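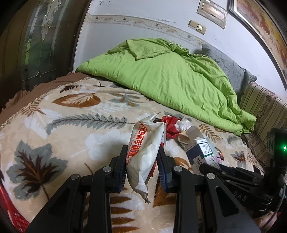
Travwood Handheld Gripper Practice Guide, second edition: review

The Travwood guide is a ring-bound manual of good practice for teams that record household tasks with hand-held grippers. It sets rules for preparing a room, handling items, marking failed attempts and storing the results. It does not cover fixed arms or mobile bases. I read the second edition in full and worked to it through April, with Modupe Nwachukwu and Femi Shehu as operators. By the end of the month we had logged 2,456 attempts, more than 70 of which were set aside under the guide's own rejection rules.

Scope and layout

The manual is divided into site, operator, task and record. Each rule carries a number and one of two grades, "shall" or "should." The first edition mixed the two freely, and the separation is the best change in the new text. A supervisor can pull the "shall" items onto a single sheet and audit against them in a few minutes.

The index is poor. "Bedding" is listed, but "blanket" and "quilt" are not, and the rule on soft surfaces is filed under "Compliance, support." Fatima Onyeka made her own tab set during the first session and we used that for the rest of the trial.

Site rules

Section 2 requires the work area to be left as the household keeps it, apart from hazards and anything that identifies a person. This is sound. A cleanup task recorded on a bare bench says little about a cleanup task on a bed, where light packaging sinks into the nap of a blanket and a fold in the cover can hide a wrapper. Older house rules at our site called for a plain sheet under every task. We dropped that requirement on the strength of this section.

The privacy rule is stricter than most. Labels on prescription items shall be checked for names before work starts, and the check shall be signed. Printed packaging for over-the-counter medicine is allowed. The guide should say what to do with a box whose contents have not been confirmed. Our practice is to open it, empty it and initial the log.

Item handling

Section 3 covers grip selection. For torn or crumpled film it specifies a pinch on a gathered part of the bag, pads on opposite sides, with a short hold before transfer. The rule works. Pinching a single layer near a torn edge gave us most of our drops, and Nwachukwu's rate improved once she stopped reaching for the nearest corner.

Rules for cardboard are thinner. A flat piece with a raised flap is treated the same as a closed carton, and it should not be. The flap is the obvious place to grip and often the weakest. Tissue gets one line, which tells the operator to "use judgment."

Two-handed work

Where two grippers are in use, one shall be designated lead for each item, and the other shall stay clear of its closing path until release. The operator calls the change aloud. Shehu found the calls tiresome and the audio log shows that he skipped them when tired. We recorded 3 jaw contacts in the month, all during uncalled changes. I would keep the rule as written.

The guide sets no minimum distance between grippers. The Tuller handbook does, and although its figure is too generous for small items, having one makes a disagreement easier to settle.

Records

Failed grasps shall be kept and marked. Deleting them at the site is prohibited. The form provided for this is clear, but it has no field for the support surface, so we wrote that in the margin. A spreadsheet version would help; the file Travwood supplies is a scan of the paper form.

Physical quality

The covers wipe clean and the rings open flat. Page numbers restart in each section, so cite rule numbers instead.

Verdict

Recommended for sites with two or more operators. A single operator can manage with the "shall" items and the failure form. Owners of the first edition should replace it for the grading alone. Anyone who works mainly with cardboard, paper or tissue will need to write supplementary rules, and ours now run to two pages.

Reviewed by Nneka Aliyu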